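Filed under: Paint, Finishes & Surfaces > Tape and Masking

**Is "14 day" painter's tape a scam or am I the problem**

gluepot_larry
Starting this because I'm tired of reading the same advice on every painting site. "Buy the good blue tape, you get what you pay for." I bought the good blue tape. I paid double for it. I got bleed under it on three walls out of four, and the fourth was the one where I ran out and used a half roll of beige stuff from the junk drawer.

Eggshell over eggshell, walls fully cured, pressed down with a putty knife like everyone says. The store guy told me I must have used too much paint. That's always the answer. Has anybody here seen a difference that wasn't in their head?

mrs_odthorpe
Did you pull it while the paint was wet or after it dried? That matters more than the brand.

gluepot_larry
Both. Two walls wet, two walls next morning. The wet ones bled worse.

Varghese_Drywall
I've painted for a living for 15 years and I'll say it plainly, blue tape is fine. It isn't magic. If your wall has any orange peel texture at all the tape is bridging over the low spots and paint goes right under. No tape fixes that. You seal the edge with the base color first, let it dry, then put on your new color. Whatever bleeds is the same color as the wall.

hallwaygray
Everybody says to seal the edge with the base color and I've never seen anyone show it side by side. I did half a hallway with it and half without and couldn't tell you which was which a week later.

Varghese_Drywall
Then you had a smooth hallway.

hallwaygray
I have a 1950s hallway with four generations of roller marks in it. It is not smooth.

harish_s
Harish Sundaram here, I mostly post in the floors section. I don't buy the day ratings at all. What are they measuring, a windowless room in a lab? I had tape rated for two weeks on a south window and it had to come off with a razor after a weekend. Same roll on the inside of a closet door was there all of May and peeled off clean. So the number on the label told me nothing I could use.

The one thing I do trust is a test piece. Put it on the surface you care about, run one strip over another, leave it, and see which bit gives you trouble.
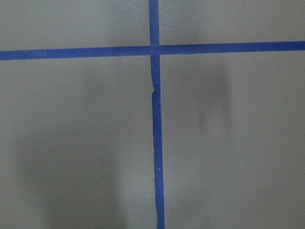 Blue on gray, one strip across the other.

The spot to watch on any crossing is where the top strip climbs over the bottom one. You get a tiny tunnel on each side of the step and paint loves a tunnel. If you're masking a grid or a plaid wall, that's where your ugly corners come from, and no brand I've tried gets around it.

mrs_odthorpe
You can butt the strips and trim with a knife. More work but no step.

harish_s
Sure, and now you have a knife line in your wall. I've done it. You can see it when the sun comes in low.

mrs_odthorpe
Use a new blade and a light hand. I have done this in three houses and I can't find the lines myself.

Tall_Pete307
The real question is why people tape at all. A decent angled brush and some patience and you don't need any of it. I quit buying tape years ago.

gluepot_larry
Every thread, somebody shows up with the brush.

Tall_Pete307
Because it works?

gluepot_larry
I'm painting stripes, Pete. Eight feet tall. Show me your freehand stripes.

Tall_Pete307
OK for stripes I'd tape.

kbrandt_irnelow
Has anyone tried the Vaston stuff? Their box says it bonds with latex paint and forms a barrier. I did a bathroom with it in Irnelow at my sister's place and the lines were pretty good, but it was also new drywall with fresh primer, so what does that prove.

Varghese_Drywall
Proves you had new drywall.

hallwaygray
That's what gets me about the reviews. You see 200 of them with five stars and a picture of a perfect line, and nobody says what the wall was like. I want the same person, same wall, same paint, with the cheap roll next to the expensive roll. Until I see that I'm buying whatever is on sale.

harish_s
Agree with that. And throw out the old rolls. If it's been in the garage through a summer the edge is dinged up and you're masking with a saw blade.

gluepot_larry
My beige roll was at least six years old and did the best of the lot, so I don't believe that one either.

Going to do a test on the back of the closet this weekend, cheap roll, good roll, sealed and not sealed. Will post whatever I get, even if it makes me look dumb.

Varghese_Drywall
Write on the wall which is which. In pencil. You'll forget.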